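Notes from the Larkell cell catch-up, Thu 15 November

Scribbled by me, Mpho Mnguni, so blame me for the spelling. We met in the small room at Predley and ran 30 minutes over, mostly my fault (sorry!).

Gripper jaws
I went through the new finger setup first. The left finger was sticking on the way back in, so I pulled the pair, cleaned the slides and put in the spare set from Rutus. They've now done 200 open-and-close cycles on the bench without a hiccup, and I'm pretty happy with that! Ntuli wants the old pair back for inspection, so they go in the post with the paperwork.

Grease
We had a long chat about how often. The old sheet says every 90 days and the folks on nights think that's too long. We settled on monthly for now, and I'll redo the sheet.

Wrist view in the simulator
I've rebuilt the model so we can check finger clearance before we touch the real cell. Fingers are open with nothing between them, and the big black part with the rounded end sits off to the left. Everybody liked the angle, so I'm keeping it as our starting pose.

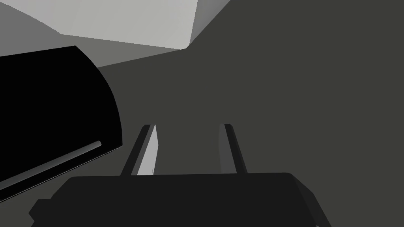 Things to do
Me: new grease sheet, plus send the old fingers to Ntuli.
Predley crew: run the approach move 3 times at slow speed and write down the stopping position each time.
Rutus: quote for one more spare set, please!

Next meeting is same room, same time, last week of November. I'll bring the worn slide so you can all have a poke at it.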